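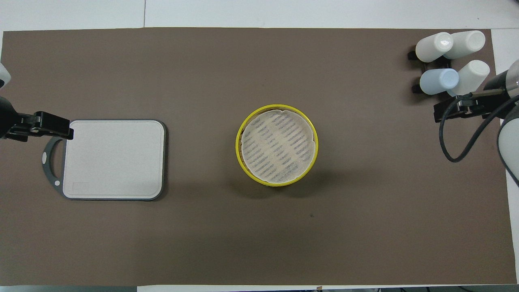 Figure 3. Worktop with cutting board, lidded round container and bottle rack on a mat.

4.2 Does a fixed layout save time?

Advice on small kitchens usually says that every object should have one place and go back to it. We doubt the evidence is as strong as the advice. The Plutby survey, which is often cited for it, asked 342 households how tidy they felt their worktops were, and did not look at a single worktop.

The layout in Figure 3 follows the usual rules. The cutting board is at the left, the container with the yellow rim stands near the middle of the mat, and the bottles lie on their sides in a black rack in the far right corner. Laying bottles down is said to make them harder to knock over. It may also make them slower to pick out, a cost that Khan leaves out of the count.

Of the 76 households that agreed in May to keep a layout of this kind, only 11 still kept it at the second visit. Six of those lived alone. The Ondik guidelines would call this a lack of habit. A simpler reading is that shared worktops get rearranged by whoever cooks next, and that the gain, if there is one, is too small for people to defend.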